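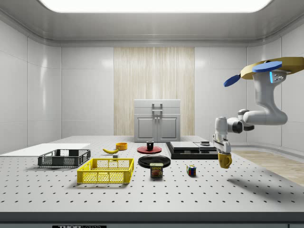
Session 4: Setting up the simulated bench before you build

In this part of the course you set up the software copy of your bench before cutting any material for the real one. The arm you build at home will be smaller and slower than the one in the simulator, but the questions are the same: how far it reaches, what it hits on the way, and where it can put things down. In the bench file used for this session the arm comes in from the right and holds a yellow mug above the right side of the table, with the crates over toward the other side. A move from the mug to the yellow crate has to pass over or around whatever stands between, so the path matters as much as the grip. Work out that path on paper first, then enter it.

1. What you need

A computer that runs the Malano simulator. The free version is enough.
The bench file from the course folder.
A tape measure and the drawing of your own bench from Session 3.
The Raltari arm kit, still in its box. Do not assemble the shoulder yet.

People using the tool room at Petchrat can load the file on the shared computer. Save under your own name, not over the master copy.

2. Units and origin

The simulator works in millimeters. Set the origin at the front left corner of the table top, with X along the front edge, Y toward the back and Z up. Mark the same corner on your real bench with tape. Most of the bad first runs in December came from an origin set at the arm base in one place and at the table corner in the other.

3. The hole grid

A breadboard top has holes in even rows, and these make a handy ruler. If you are using plywood at home, draw a pencil grid and drill only where you need a fixing. Measure the spacing yourself and type it in. Do not take it from the file.

4. Reach check

Put the arm in its rest pose and write down the six joint angles. Then move the tool point to each place you plan to pick from. For the course exercise, keep every pick point within 300 mm of the base. Past that the Raltari shoulder sags under load, and the simulator will not show you this unless you enter the payload.

5. Clearance

Set the travel height to 61 mm above the tallest object on the path. This is more than you need in the simulator. On a home build the belts stretch and the table may not be level, so leave it in - you can lower it after Session 6.

6. Grip

Cups and mugs are harder than boxes. Decide whether you are gripping the body or the handle and keep to it for the whole exercise. A body grip needs the jaws open wider than the widest part of the mug. Start with a closing speed of 20 mm per second. If the mug turns in the jaws, lower the speed before you raise the force.

7. Running the move

Run it at quarter speed with collision display on. Any part shown in red has touched something. Fix the path and run it again from the start, since restarting from the middle hides errors in the first leg. Export the finished path as a text file. The Flirnix controller board reads it directly, but it ignores comment lines longer than 18 characters and gives no warning.

To hand in

The path file, the joint angles for the rest pose, and a sketch of your bench with the origin marked. Bring the tape measure again next time, along with the shoulder bracket and its screws.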